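Village missing from all the maps after 1947, how do I find out where the people went?

Posted by Benedicta Abubakari
Thursday, August 8, 2019
In: History > Central and Eastern Europe > Population transfers

My husband's grandmother was born in a village called Drurkow, in the hills in the southeast corner of Poland. The family spoke Ukrainian at home and went to the Greek Catholic church. In the summer of 1947 the whole village was put on a train and sent to the other end of the country, to farms that Germans had left. She was a teenager. She did not like to talk about it and she died before I married into the family.

I am trying to write it down for our kids. What I have is this. A baptism certificate in Latin, issued by the parish at Drurkow. A ration card from the new place, which the family always called Closent, but I think that is a nickname or a bad spelling because I can't find it under that name. And a sheet of typed paper with a stamp and the number 706 in the corner, folded so many times that a strip down the middle can't be read. The rest of it looks like a list of animals and tools. One horse, two cows, a plow and so on.

I have looked at modern maps and Drurkow isn't there. There is a forest road and a cemetery symbol near where I think it should be. On an Austrian map from before the first war the village is there with a church and a mill.

What I want to know is

Was there a list of who was moved and where each family was sent, and can an ordinary person get a copy of it?

Is the number on the typed sheet a family number or a train number or something else?

Were the people from one village kept together? My husband's aunt says they were split up on purpose. His uncle says the whole village got off at the same station. They have argued about this for years.

I read some Polish with a dictionary and no Ukrainian. I am in Ohio so I can't just go to an archive. I do not have a lot of money for a researcher but could pay for some hours of work.

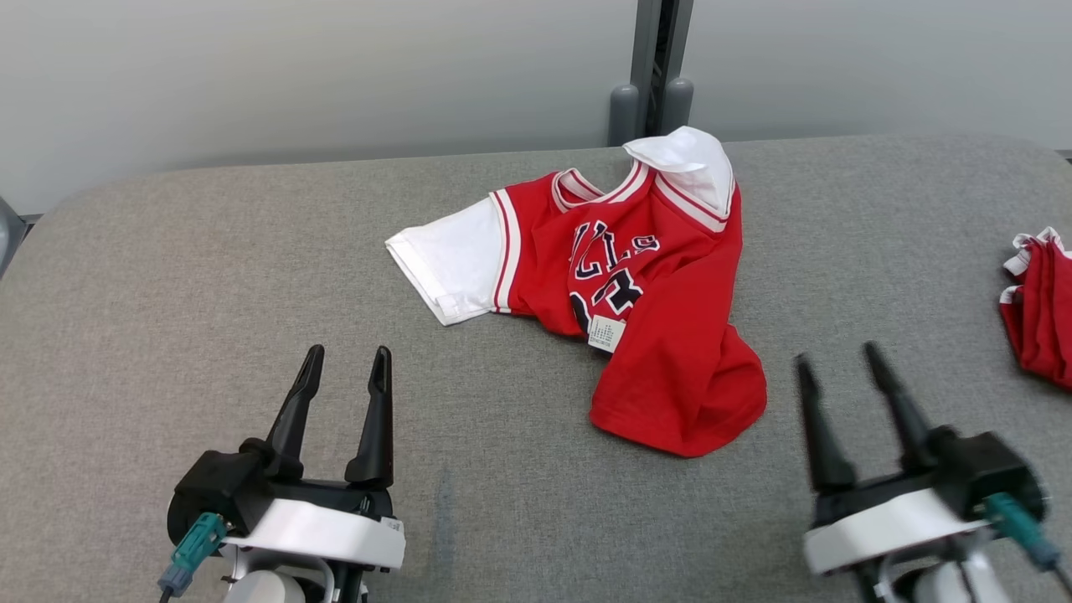

Red jersey-style shirt lying on gray upholstery

I should add that the grandmother's surname changed spelling at least twice between the certificate and her American papers, so please don't tell me to type the name into the big family tree sites. I did that first.

3 replies

hollowaymill wrote:

You are describing the operation usually called Akcja Wisła in Polish, or Operation Vistula in English. It started at the end of April 1947 and ran through the summer. If you search under either of those names you will get much further than with the name of the village.

On lists. Yes, there were lists, and a lot of them survive, but they are not all in one building. You have two ends to work from, the place the family left and the place they arrived. In my experience the arrival end is better. The offices that handed out the empty farms kept paper on each household, and those files mostly went to the state archives in the west and north of the country. Work out which county your Closent was in and write to the state archive that covers it. You can write by e-mail and you can write in English, although a short letter in simple Polish gets a faster answer. Give them the head of the household in 1947, which would be the grandmother's father, with every spelling you have. Give his year of birth. Ask whether they hold resettlement records for that district, and ask what a search costs before they do it.

On the number. I would not guess without seeing it. If the sheet lists animals and tools it could be the card a family was given when they left, which was supposed to show what they took or what they left behind so that it could be counted when they got a new farm. The number might be the card, or the household, or a number some clerk added later. Scan both sides, including the back of the fold. Is the stamp round or rectangular? Can you read any place name in it? A station name would help more than the number will.

On being kept together. The aunt is closer to the policy. The instructions were to scatter people, with a limit on how many Ukrainian families could be put in one place, and to keep them away from the borders and the bigger cities. But the uncle can be right too. A village could travel on one train and get off at one station, and then be sent by wagon to a number of different farms and villages around it. That was common.

One more thing. The church records did not always go where the people went. Parish books from those hills can be in the Polish state archives, in church archives, in Ukraine, or gone. Since you already have the baptism certificate I would leave that for later.

pkr_rurkar wrote:

my dads family same story different village. they said everybody had 2 hours to pack. My aunt took the sewing machine and they made her leave the seed potatoes. I dont know about archives but there are groups online for people from those villages, people post old photos and somebody always knows a cousin. Ask in the group for the county not just the village because small villages dont get many people. Also the cemetery symbol on your map is likely the real thing, in a lot of those places the graveyard and the fruit trees are all that is left, the houses were burned or pulled down. People go in August and clean the stones. If you find the group ask if someone will take pictures of the names

also Closent doesnt sound Polish or Ukrainian to me at all. could be what they made out of the old German name, the new Polish names took a while to stick and people went on using the German one. Look at a German map from before the war and say the names out loud

Benedicta Abubakari wrote:

Thank you both. The stamp is round and I can read the last 6 letters, which do look like the end of a place name. I had taken them for part of the word for office. I will scan it properly at the library this weekend, both sides.

I had never thought of the German name. The ration card has a district on it, so I can at least look at the right part of the map.

I will let the aunt and the uncle know that they may each have half of it.

lacerda_m wrote:

Before you pay anybody, check whether the state archive has already scanned the file. The Polish archives have a free search site and more goes up all the time. The catalog is in Polish but the titles of the files are short, so you can manage with your dictionary. Search for the name of the county and the year. If the file is listed but there are no pictures with it, copy down the reference numbers for the collection and the item and put both in your e-mail. Then the archivist does not have to search and it should cost you less.

For the old village, look for the Austrian land survey as well as the military map. The survey maps are much more detailed and many show each house and plot. If you find one with the owners' list that goes with it you may be able to see which house was theirs. Mine took 3 letters and most of a year, so start early.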